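Gap between worktop and cooker, what do people use?

Posted in Kitchens, July 2026

Zinhle Cele
Hi all, hoping someone can help because I'm going round in circles. We moved into our place in Suvdale in February and the kitchen is mostly fine, except for the gap down the side of the cooker. It's a freestanding one, and there's a slot between it and the cupboard next to it that swallows everything. Peas, rice, a whole teaspoon last week. I've pulled the cooker out twice now and it was grim both times!

I've seen those silicone strips that sit over the top, but my sister had one and said it went yellow and curled up at the back. My other thought was just shoving the cooker over, but then there'd be a bigger gap on the other side, by the fridge. The gap is 12 mm at the front and a bit less at the back (wonky wall, old house). It's a gas cooker if that matters. Any ideas that don't cost a fortune?

Nestor Manalastas
Hello Zinhle, I had exactly this in my last flat and tried most things, so I'll go through them in the order I'd do them now.

Check the feet first
Wind the cooker's feet up or down until the hob is level with the worktop. Mine was 6 mm too low, and any strip you put over a step like that will rock about and let crumbs under. Put a spirit level across both, front and back. If you have to pull the cooker forward to reach the rear feet, go gently and mind the gas hose, and if anything looks strained leave it and ring a registered engineer.

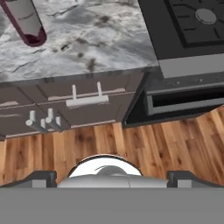

Then pick your strip
Silicone is all right if you buy the thicker sort and take it off to wash every week or two. The thin ones do curl, your sister's right. I ended up with a stainless steel one, which cost me 30 quid and still looked decent when I moved out. Measure the depth of your worktop before you order, mine came too long and I had to send it back. Look in the cooker manual as well, some of them want a set space at the sides and you don't want to block any vents.

Don't seal it in with bathroom sealant whatever you do. I did. Getting the cooker out again took a whole afternoon and a lot of swearing.

toprak38
we just leave ours and hoover down it with the long nozzle

Zinhle Cele
Thanks both! Nestor, I checked and the back feet are miles out, so I'll sort those and then have a look at the steel ones. Does it scratch if you drag pans over it?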